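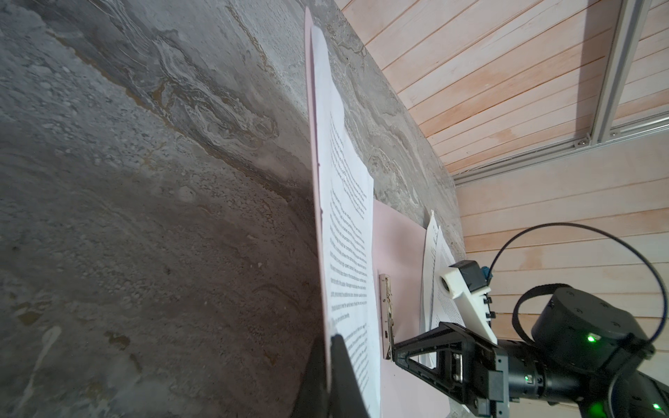 About Sampaio

Sampaio is a Portuguese language school in Elness, a short walk up the hill from the ferry landing. We teach adults and teenagers, beginners and people who grew up hearing the language at home and never quite learned to speak it back. We love this work and we'd be happy to talk to you about it for hours, but we'll try to keep this page shorter than that.

How we started

Rodrigo Cunha gave his first lessons at his own kitchen table, to a neighbor who was getting married in Porto and wanted to make a toast without reading it off a card. The toast went well (there is a video, ask him) and two of her cousins signed up the week she got home. By the next November there were evening groups in the back of the Urnilgate library, and a year after that we took over the second floor of the old Zanel building, where we still are.

We've outgrown it a few times and knocked through a wall or two. The stairs are steep, so if they're a problem for you, call ahead and we'll set your class up in the ground floor room, which has the better windows anyway.

What our classes are like

Loud! We keep groups to a maximum of 14, and everyone talks from the first evening, even if all you can say is your name and what you had for lunch. Grammar comes in as you need it. You'll meet the subjunctive sooner than you expect, usually in the middle of an argument about soup.

We teach both European and Brazilian Portuguese, and you pick one when you enroll. Switching later is fine and happens a lot, mostly when somebody falls for a Brazilian TV show. Once you reach the intermediate level the two groups meet for a shared conversation hour, and it's a great way to train your ear – the first couple of times you may feel as if you've walked into the wrong room, and then it clicks.

A term is 30 hours, spread over evenings or mornings. Evening classes begin at 6:30 and the door opens at 6:00 for anyone who wants coffee and a chat first.

Our teachers

Rodrigo still teaches the beginners himself and won't hear of giving them up. He's from Coimbra, sings in a choir and will correct your vowels with real joy.

Abelardo Jara runs the Brazilian program. He grew up on the border, speaking Spanish with his father's family and Portuguese with everyone on the street, so if you already have some Spanish he knows exactly which words are going to trip you up. He also wrote our reader, a set of short stories about a bus driver, now on its third printing and up to 198 pages. Students keep asking for a sequel, and he is working on it.

Beyond the classroom

Our film evenings are open to anyone, with Portuguese subtitles on so you can read along. There's a book swap on the landing, a walking group that speaks only Portuguese until the first café, and a big lunch in June when families come too. Last year's lunch got to 100 people and we ran out of chairs, so bring a blanket.

Come and try a class

Your first class is free, and you don't need to prepare anything. Write to the office or stop by between 10:00 and 4:00, and we'll find you a group at the right level. If you're not sure what your level is, come and have a ten-minute talk with Rodrigo or Abelardo and they'll work it out with you over coffee.

Até já!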